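Can a Machine Do the Washing Up Yet? My Gallery

July 29, 2018

I've been nagging Gitau Kaijage for months to let me nose around his project at Hornholm, and he finally gave in! I run a small café, so my interest is completely selfish. I washed 206 bowls by hand last Friday (my dishwasher is a relic and the door sticks) and I'd hand that job over tomorrow if something could do it without smashing the lot. My gran was promised a robot maid by a magazine in 1953, and she's still waiting, bless her.

So are the machines ready? Well, sort of. Gitau's lot do most of their practice runs in simulation, where a dropped bowl costs nothing, and then they try the same chore for real. He let me pick which chores went on this page, so it's all the dull stuff I moan about at closing time. I've put a line or two with each one, and Mwanaisha Were has checked my wording so I don't embarrass myself.

1. Clearing the bowls

My number one chore, so it goes first. It's a simulated one: a little round teal bowl sitting in a teal tub, with the gripper's fingers spread apart and not touching either of them. I could have that bowl out in half a second with soapy hands and a phone under my chin, but then I've had 40 years of practice! Mwanaisha says small bowls are harder than they look, as you have to choose which bit of the rim to pinch.

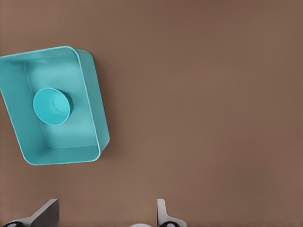 2. Wiping down tables

No picture for this one yet, I'm going back in a fortnight. Gitau reckons crumbs are easy and jam is a nightmare, and I could have told him that for free.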